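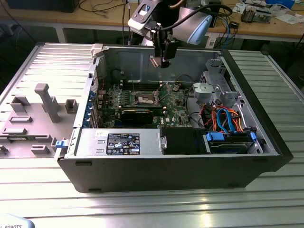 Ticket: Gripper drops or slips on small parts inside the PC case, comparison of two grippers
Opened by: Şükran Uysal
Assigned to: Karlijn Van Leeuwen
Site: Grivasville lab
Status: Closed, with one open point
Opened: May 26, 2020

Problem

We compare two grippers on the same arm for taking apart old desktop computers. The old one is the Wirska two-finger, the new one is the Flurgate two-finger. The test case is a Dell tower lying on its side with the side panel off. The picture is with the black two-finger gripper above the back part of the case, before it goes down.

With the Wirska we can pull the expansion card most of the times. With the Flurgate the fingers close, the controller reports "object held", and then the arm goes up with nothing. It is the same program and the same taught points. Only the gripper and the tool length are changed. I did 40 tries with each gripper. Wirska failed 2 times, Flurgate failed 18 times.

What I already checked

- Tool length in the controller. It is the value from the Flurgate paper.
- Air is not used, both grippers are electric.
- Screws of the flange are tight.
- Restarted the controller and the gripper. No difference.

Log attached to the ticket as text file. I can not see an error in it, which is strange for me.

Reply, Karlijn Van Leeuwen

Thank you for the clear report. Some questions before I come down:

1. Is the case fixed on the table? On the slats it can slide when the fingers push on it.
2. Which closing force is set for the Flurgate?
3. Does it fail on all parts, or only on the card?

Please do not change the taught points yet. If we change two things together we will not know which one helped.

Reply, Şükran Uysal

1. It was not fixed. I have now put two stops against the case, and I marked its position with tape.
2. The force is on the factory setting. I did not touch it.
3. The card is the worst. The blue drive tabs are fine with both grippers, and the memory latches I did not try with the Flurgate.

After fixing the case I repeated some tries. It is a little better, but it still happens. I stopped counting because the result was clear.

Reply, Karlijn Van Leeuwen

I looked in the log. At the failed tries, "object held" comes very early, when the fingers are still quite open. So the gripper thinks it has something before it reaches the card. I see two possible causes:

a) The fingertip touches another thing, for example the edge of the next slot or a wire.
b) The threshold for the current is too low, and friction in the fingers is enough to pass it.

To separate them, please close the gripper in free air, far above the case, with the same program step. If it still says "object held", it is b.

Reply, Şükran Uysal

I did it. In free air it says "object held" also, not every time but often. So it is b. I did the same with the Wirska and it never did this.

I found the threshold in the settings page of the Kırmızıgül controller. There it was 700, and the unit is not written. In the Flurgate manual this value has another name, so I was not sure that it is the same one.

Reply, Karlijn Van Leeuwen

It is the same one. The controller kept the value from the Wirska profile when you changed the tool. The Wirska has less friction in the fingers, so for that gripper the value was good.

Steps to correct it:

1. Move the arm away from the case and stop the program.
2. Open the tool page and choose the Flurgate profile again. Do not only rename the old one.
3. Press "load defaults" inside the profile, then save.
4. Switch the gripper power off and on.
5. Close in free air until you trust it. It must say "no object" every time.
6. Only then go back to the card, at slow speed.

Reply, Şükran Uysal

Done in this order. At step 3 the page gave a warning that the tool length will be overwritten, so I wrote the length down first and entered it again after. Maybe you can add this to the steps.

Free air is correct now. On the card the Flurgate holds it and the false message did not come back during the afternoon. One time the card came out tilted and rubbed on the metal bracket at the back. I think this is a different problem, the fingers take the card too near to one end.

Reply, Karlijn Van Leeuwen

Yes, that is a grasp point problem and not the threshold. Please open a separate ticket for it. I added the remark about the tool length to the steps in our wiki.

For the comparison: the first series with the Flurgate should not be used in the report, because the settings were wrong. Please repeat both grippers with the case fixed, also the Wirska, otherwise it is not fair to one of them.

Resolution

Cause: wrong current threshold, carried over from the Wirska profile.
Fix: loaded the correct Flurgate profile, entered tool length again.
Open point: repeat the complete series for both grippers, and include the memory latches. Şükran will do it.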